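Lustarix Kids > Robots > How robots learn

We use cookies to remember your page. OK

Practice, practice, practice!

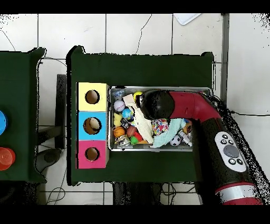
A robot doesn't know what a duck is. Or a ball. So people show it — again and again. Each try gets saved. That's one example. Loan Lại saved 318 of them in March. Phew!

Then a computer studies the whole pile and looks for paterns. Where did the arm go? When did it grab? Oh and mistakes get saved too, sometimes they help.

More examples = more to learn from. Try it with your own toys!

Contact Lustarix | Back to top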